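冬の布もの、洗う順番を決めた話
2021年12月10日
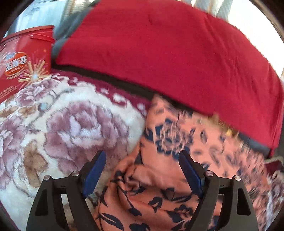 重ねた布もの。クリーム色と茶色、それに珊瑚色の布。

毎年この時期になると、押し入れの奥から毛布やひざ掛けを出してくる。去年までは出したその日に全部洗おうとして、途中で干す場所がなくなっていた。今年は先に順番を決めることにした。

うちのベランダの物干し竿は一本で、長さは172センチしかない。毛布を二つ折りにして掛けると、もうタオル一枚分の余裕しか残らない。部屋干し用のスタンドもあるが、厚いものを掛けると脚が開いてくるので、軽いものにしか使っていない。つまり一日に洗える大物は一枚だけということになる。

順番は次のようにした。最初がひざ掛け。寒くなるとまず机で使うからだ。次に敷き毛布、その次に掛け毛布。クッションカバーと薄手の布は隙間の日に回す。来客用は最後で、年末までに間に合えばいい。

洗剤は中性のものに変えた。以前は普段の粉洗剤で洗っていて、三年目くらいから毛足が寝てきた。前の職場で一緒だったメリエム・ナスルさんに相談したら、洗剤より柔軟剤の入れすぎではないかと言われた。確かに規定量の倍は入れていた。今年は柔軟剤をやめて、すすぎを一回増やしている。ひざ掛けに関しては、去年より手触りが軽い。毛布はまだ一枚しか洗っていないので何とも言えない。

脱水は短くする。うちの洗濯機は古く、厚いものを長く回すと途中で止まってエラーが出る。三分で一度止め、中身を広げ直してからもう三分。面倒だが、止まってから水を吸った毛布を引っ張り出すよりはいい。

乾く時間は天気次第で、晴れて風があれば夕方には取り込める。曇りの日は翌日の昼までかかった。近所のコインランドリーの大型乾燥機なら早いけれど、10分ごとに百円玉が要る。完全に乾かそうとすると毛布一枚で七百円、70分かかった。仕上げの20分だけ使うのがちょうどいいと思う。家で八割がた乾かしてから持っていく。

取り込んだあとの畳み方も少し変えた。これまでは四つ折りにして積んでいたが、下のものを出すときに必ず上が崩れる。ひざ掛けと小さい布は丸めて、かごに立てて入れるようにした。毛布は三つ折りにしてから半分。押し入れの棚の奥行きにちょうど収まる。

捨てるものも一枚決めた。大学の頃から使っていた毛布で、端のパイピングが半分取れている。10月に一度縫い直したものの、生地のほうが弱っていて針穴から裂けた。切って床拭き用にするつもりだったが、毛が落ちるので向いていなかった。自治体の古布回収に出そうとしたら毛布は対象外で、可燃ごみの袋に入る大きさに切って出すことになる。はさみは裁ちばさみでないと刃が進まない。

新しい毛布は、まだ買っていない。店で見たものは軽くて暖かそうだったが、洗濯機の容量ぎりぎりだった。表示には乾いた状態の重さしか書いていないことが多く、大きさも畳むとよくわからない。店員さんに頼んで広げてもらったら、うちの物干し竿にはどう掛けても端が床に着きそうだった。一つ小さいサイズが入荷するのは年明けだそうで、それまでは手持ちの二枚を重ねて使う。

残りは掛け毛布が一枚と来客用が二枚。週末は雨の予報なので、続きはその次の晴れた日にやる。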